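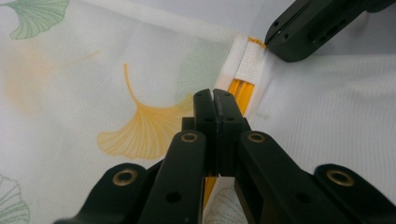 Section 5. Hanging and Adjusting the Panels

Applies to the Yeon double-channel curtain track, ceiling-mounted version. The wall-mounted version is covered in the supplement supplied with the wall brackets.

Before starting this section, the track must be fixed to the ceiling and the end caps on the window side must be in place. The end caps on the room side are fitted later. If the track moves when pulled down by hand, return to Section 4 and check every bracket.

The rear channel, closest to the glass, is intended for sheer fabric. The front channel is intended for lined or heavier fabric. Two light panels, one printed and one plain, may be hung side by side in the rear channel, provided each has its own set of gliders and its own end stop.

Preparing the fabric

1. Wash or steam the panels according to the care label before hanging. Guswood does not recommend hemming any fabric that has not been washed at least once — most natural fibers will shorten.

2. Lay each panel face down on a clean surface. Find the heading tape along the top edge and pull the gathering cords until the panel reaches the finished width recorded on your measuring sheet.

3. Knot the cords at the outer edge of the panel. Do not cut them. Wind the loose cord around the cord keeper and tuck it behind the tape.

4. Insert one hook at each end of the heading tape, then space the remaining hooks evenly between them.

Note: For translucent fabric, use the clear hooks in the small bag. The white hooks are stronger but may show through when the sun is behind the panel.

Note: Printed panels should be checked for direction before the hooks go in. Hold the panel up to the window and confirm that the pattern reads correctly from inside the room. Where two printed panels meet, align the pattern at eye level and let any difference fall at the hem.

Loading the gliders

5. Slide the gliders into the open end of each channel with the eyelet facing the room. The number needed is the number of hooks on the panel.

6. Fit the end stop and turn its screw until it no longer slides. Stop there. Further turning will mark the channel and may split the stop.

7. Run the gliders along the full length of the track by hand. They should pass the joint between track sections without catching. If they catch, loosen the joining plate, press the sections together, and tighten the plate again.

Caution: Do not apply oil, wax or furniture polish to the channel. These collect dust and will stain the heading tape. Use the dry silicone stick supplied, and wipe off any excess.

Hanging

8. Hang the rear panels first. Start at the wall end and work toward the center, placing one hook in each glider. A second person should carry the weight of the fabric while this is done.

9. Hang the front panels in the same way.

10. Fit the room-side end caps.

Caution: Use a stable step ladder on a level floor. Do not stand on a windowsill, radiator or chair. Keep the hem of long panels clear of the ladder feet.

Caution: Any gathering cord or pull cord must be kept out of the reach of young children. Do not place a crib, bed or other furniture on which a child can climb beneath the window.

Adjusting the length

11. Open and close all panels several times, then leave them closed overnight. Heavy fabric in particular will drop during this period, and a hem set on the first day will usually need to be set again.

12. Measure the gap between the hem and the floor at both edges of each panel. A gap of 5 mm is suitable for hard floors. For carpet, the hem may rest lightly on the pile.

13. To raise or lower a panel, move all of its hooks to the next row of pockets in the heading tape. Do not correct a sloping hem by moving only a few hooks, as this puts uneven strain on the tape.

14. Where a heater stands below the window, the hem must finish at least 200 mm above it. This distance applies to both channels.

Setting the folds

Draw the panels fully open and arrange the folds by hand from top to bottom. Tie each panel loosely with a strip of soft cloth at the middle and again near the hem, and leave the ties in place for two days. Sheer panels may be misted lightly with clean water first — test a corner if the fabric is printed.

If the panels do not close at the center

Check that the end stop at the wall has not slipped toward the middle of the track. If it is in position, release a little of the gathering cord on each panel and spread the hooks again. On tracks longer than 1,636 mm a center support is required, and a missing support will let the track sag enough to hold the gliders back.

Spare parts

Hooks, gliders, end stops and cord keepers may be ordered from the Nellbridge parts counter. Please give the track length and the color of the end caps. Questions about installation may be addressed to Mi-kyung Noh, Customer Guidance, Guswood.

Section revised Jul 26, 2018. Continue to Section 6, Cleaning and Seasonal Care.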